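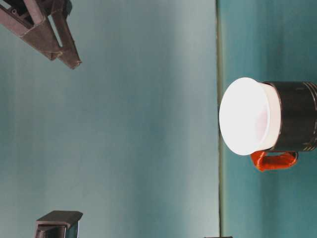
Gripper at upper left, mug on its side with the open end toward it.

Doncombe Open Day Mug Set

README

Everything in this folder was recorded at the Doncombe open day in August, at the tabletop bench by the Loltach stairs. Visitors placed a mug wherever they liked, in whatever pose they liked, and the arm had a go at it. We had planned a quiet demo with a couple of scripted picks and ended up with a line down the hall (kids are merciless with a mug, and we loved it!).

Contents

3522 still frames, JPEG
102 episodes, one folder each
episodes.csv, one row per episode: start pose, visitor or staff placement, outcome
notes.txt, typed up from the bench notebook, spelling left alone

The frames come from a fixed camera at the workspace. Episode folders are numbered in the order they were recorded, so the morning ones come first. Lunch falls somewhere in the forties.

Start poses

The pose column says upright, upside down or side. Side is the fun one. A mug lying down can have its handle under it, over it or sticking out toward the gripper, and each of those wants a different approach. If you only have time to look at one group, sort by side and start there. Almost a third of the visitor placements ended up in it, far more than we ever did ourselves in the lab.

Outcome is lifted, dropped or missed, entered by whoever was at the keyboard. Chih-ming Yau went back over the whole column afterward and fixed 14 rows.

Known problems

Light at the bench was uneven, and pale rims can wash out. We have not corrected for it.
The mug often runs past the border of the image. Please don't filter those out before you've tried them, they make great test cases.
In 3 episodes the clock on the Wan logging box jumped, so go by frame order there and ignore the times.

Using it

Fine for teaching, benchmarks and your own demo days. Please say "Doncombe Open Day Mug Set" when you write it up, and send us a link, we'd really like to see what you do with it. Training code lives in the Sidholm repository under demos/mugs, and bug reports for both can go there.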